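Home | Forums | Grippers & End Effectors | Search | Log in

Gripper won't close after e-stop – shoe pick

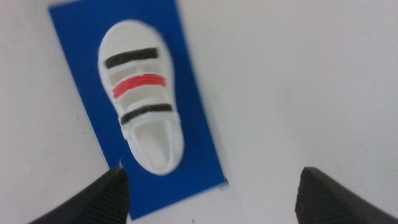
wrist cam, white shoe on the blue card, fingers open

yflores
Rollura arm, two finger gripper. Hit the e-stop mid run, reset, arm homes fine. Gripper stays open. No fault on the pendant, just ignores close. 3 times now. Force limit is 380 in the config, didnt touch it

asabe_i
Lost its zero. Re-reference the fingers after every stop, the arm homing doesn't do it

r.ibrahim
Disagree. Would throw a fault. Check the wrist cable, ours went intermittent at Prurkport after 500 cycles and looked exactly like this

asabe_i
Old firmware doesn't throw anything. Ask me how I know

yflores
Wiggled the cable, nothing. Re-reference worked once – then on the next try it shut with my hand in there. Old close command still queued??

hauwa_m
Why is your hand in there with power on. Lock it out first. Seriously

yflores
yeah. fingers fine, lesson learned

r.ibrahim
Queue thing is a real bug then. Clear the buffer before you reset. Still think teh cable is bad too

yflores
Swapping it tonight, will post

Related threads
Priden controller drops tool power on reset
Nwachukwu wrist cable pinout
Blurry wrist cam while moving

Contact | Terms | Back to top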